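Why I let my VPN subscription lapse

7 Jul 2023

Every review site I opened this spring had the same top pick, the same green button and the same countdown clock. The clock started over when I reloaded the page. That should have told me something, but I paid for a year of Buvance anyway, mostly on the strength of its 3000 servers.

I don't know what I thought I would do with 3000 servers. I used two. One of them was slow after dinner and the other made my bank ask for a code every time I logged in. A rival, Zapata, now advertises 4000, and I suppose I'm meant to feel I picked badly. A server count says nothing about how crowded the machines are, who rents them out, or whether half the "countries" on the map sit in the same building somewhere else.

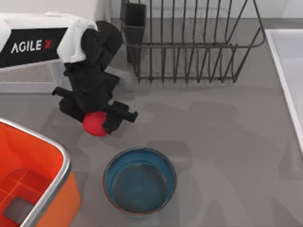 Then there is the promise of no logs. Maybe it's true. I read the Buvance privacy policy in April, all of it, and it keeps connection times, device type and "limited diagnostic data" for a period it never states. You are moving your trust from the cable company, which you dislike but can at least find in the phone book, to a company whose only address is a mailbox. Some people have good reasons to make that trade. I'm not sure I ever did.

The ads lean hard on coffee shop hackers. Most sites I visit are encrypted already, and the fake delivery texts I get would work just as well on me through a tunnel — a VPN won't stop me from typing my password into the wrong box.

I'll grant that it has uses. If you travel and want your home news site, or your landlord runs the Wi-Fi, go ahead and buy a month. Pay for one month, though. Orkley hides that price behind a link in gray type, under the three-year plan, and the refund page takes some finding too.

My renewal notice came last week with another award badge on it. I looked for the people who gave the award and found a page with 253 other winners.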